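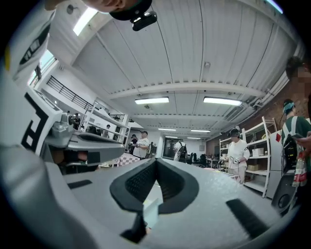

Part 2: Setting Up Your Customer Follow-Up List in Kodikara

Okay, you've got your account open and your business name typed in. Now we get to my favorite part, the follow-up list! I've set this up for my own little shop and for a bunch of other owners, and I still get a kick out of seeing those first names land in the right columns. Set aside 30 minutes, get a coffee, and close your email while you do it (I mean it, close it).

Before you start

You'll need your customer names in one spreadsheet. If yours are spread over a notebook, your phone and a shoebox of business cards, type them up first. When I did mine I had 193 names, and a good many of them were people I hadn't talked to in over a year. Keep them all for now. We'll sort them out in step 5.

Your spreadsheet needs these column headings, spelled just like this:

First name
Last name
Email
Last purchase
How they found us

That last column is the one everybody wants to skip. Please don't! Even if you only fill in half of it, you'll be glad when you get to the reports in Part 4.

Importing your customers

1. Log in and click Contacts in the left menu, then Import.

2. Pick your spreadsheet and click Upload. The free plan takes up to 600 contacts in one list. If you have more than that, split the file in two and make a second list — you can still email both at the same time.

3. Kodikara shows you its guess at which column is which. Check every one. Mine decided that "Last purchase" was a last name, so for one whole afternoon I had a customer called Maria Gift Basket.

4. Click Finish. You'll get a green bar across the top with the number of contacts added. Compare it to the number of rows in your spreadsheet. If it's short, open the Skipped tab, and you'll most likely find a missing email address or the same person entered twice.

Note: If you already keep customers in Canila, you can skip the spreadsheet. Go to Import, choose Connect, and sign in with your Canila password. It brings over names, emails and purchase dates, but it leaves the "How they found us" column blank, so you'll be typing those in by hand.

Sorting people into groups

5. Open your new list and click Groups. Make three to begin with: New, Regular, and Quiet. New is anybody who bought for the first time in the past two months. Regular is your repeat folks. Quiet is everyone else.

6. Check the boxes next to the names you want and click Move to group. You can let Kodikara do this by date with the Auto-sort button, and it does fine, but I like to go through the Regulars myself. You know your people better than a date column does.

7. Click Save before you leave the page. It doesn't save on its own here, even though it does everywhere else (I've asked them about this!).

Caution: Deleting a group also deletes the contacts inside it. If you want to get rid of a group and keep the people, move them out first. My friend Prasanna Fakir lost all of her Quiet group this way in March, right before a sale, and she had to load the whole thing again from her old file. So hang on to that spreadsheet.

Writing your first follow-up

8. Go to Messages, click New, and choose Follow-up. Pick the New group.

9. Write it like you talk. Mine says thank you, asks if everything went okay with the order, and gives them my direct number. Four sentences! You can add a coupon if you want to, but I'd leave it out of the first one.

10. Set the wait time. It comes set to 2 days after purchase, and I leave it there. If you do installations or repairs, you may want to give people a week to live with the work.

11. Send yourself a test. Read it on your phone, tap every link, and check that your first name shows up in the greeting where it should. If it says "Hi [First name]" with the brackets, you typed the tag by hand — delete it and use the Insert button.

12. Turn the switch at the top right to On.

Note: Replies go to whatever address you signed up with. Ashraful Navaratnam, who was in my Ultham workshop, had signed up with an old address he never opened, and there were lovely replies sitting in there for weeks. To change yours, go to Settings, then Reply address, and click the link in the email they send you.

Caution: Only import people who have bought from you or have asked to hear from you. Purchased lists will get your account paused, and getting it unpaused takes a lot of back and forth.

Once your switch is on, leave it alone until a few orders have come through. Part 3 covers the Quiet group and what to write to people who haven't been in for a while.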